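## Handout: comparing hand-held grippers on thin objects

Read this before you believe any table with a single success rate in it, the Filen one included. Filen reports 668 good grasps out of 700 with cutlery. Fine. How many of those were forks laid the same way, by the same operator, on the same cloth? The report doesn't say, and I'd treat the number as advertising until it does.

Spoons and forks are a fair test of finger pads. A handle is narrow, often slippery, and it turns in the grip when the weight sits at one end.

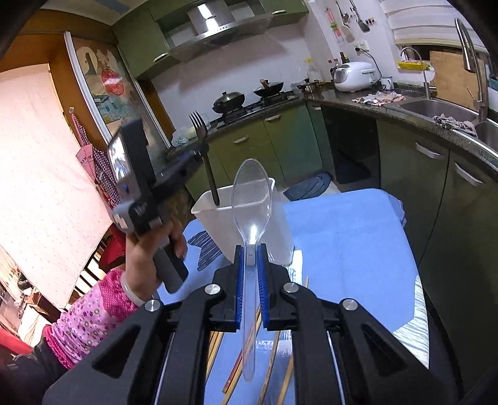
The Cilovholm pads are sold as 'slip-free'. Ask what was measured. Holding a spoon still for 15 seconds tells you little about carrying it across a table, and nothing about letting go of it in the right place.

For your own comparison:

- change one part at a time — pads or fingers, never both
- swap operators halfway through
- write down every drop, including the ones you think were your fault

Jornon lost 37 trials from their log as 'operator error'. Put them back in and see whether their ranking survives. Bring your working to the next session.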